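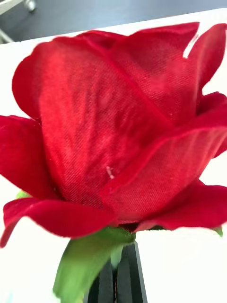 Plumulach arm build - progress report, March
To: Nermin Güler, Kuswood small grants
From: Yasmine Kamel, for the build group at the Fellodwood shared workshop

Quick one, full write-up comes with the receipts.

Where we're at
Arm is assembled and bolted down. All joints moving under power. Wrist camera fitted and talking to the laptop, after two goes at the bracket. Jalen reprinted it in the heavier filament and it's stopped wobbling.

Gripper: ribbed fingers on, gripping stems. Fabric flowers are our test item for now, as agreed - same shape every time and they don't bruise. Real ones later.

Pick tests
Last batch was 23 tries from the table, stem lying flat. 9 clean picks. Most of the misses were the fingers closing too high and shoving the flower head instead of taking the stem. Ese is changing the approach angle so it comes in lower. Red blooms are easy for the camera to find on the white top. Haven't tried white ones, expect trouble.

Money
$563 spent this period. Mostly motors, plus the power supply and a bag of connectors we should of bought the first time. One motor arrived dead, Alemneh are replacing it, no charge. Still inside budget but the spare parts line is nearly gone. Can we move a bit across from travel? Nobody's travelling.

Behind on
- cable run down the forearm, it's zip ties at the moment
- emergency stop is wired but not in its proper box
- safety sheet for other workshop members, Sevim has a draft, needs your OK before we pin it up
- vase placing, not started. Was meant to be this month, now April

Next
Lower approach angle, another round of picks, then handing a flower to a person with the speed turned right down. Would like almost 10 hours more bench time if the workshop can spare it, evenings are fine.

Can you let me know re the travel money before the next parts order goes in? Happy to talk by phone, after 4 pm is best for me.

Yasmine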